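Civil Defense Shelter Walk-Through, Casivcombe Town Hall basement
Inspector: Kirsty Ashby. Comments for Ingrid Whitfield, Emergency Planning.

1. Blast door closes fully: PASS
Takes 2 adults and some language.

2. Posted capacity matches floor plan: FAIL
Sign says 40. Plan says 9. One of these was drawn by an optimist.

3. Air filters in date: FAIL
Last changed in January, year not recorded. Tarneo quoted for new ones. Please answer them.

4. Radiation meter present and calibrated: PARTIAL
Present. Reads zero everywhere, including with the battery out.

5. Kitchen kit list on file: PASS 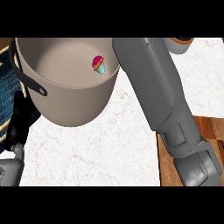
Pot with black handle, small cupcake-shaped item inside.

6. Water drums sealed and labeled: PASS
Labels are in Zewditu Tilahun's handwriting, so allow time.

7. Warning siren audible below ground: FAIL
Simone Fontes phoned down to say it had gone off.

8. Attack instructions current: FAIL
Still tells residents to await word from the county office, closed. Redraft to Zinash Tefera before the council votes on funding.

Reinspection needed for 2, 3, 4, 7 and 8.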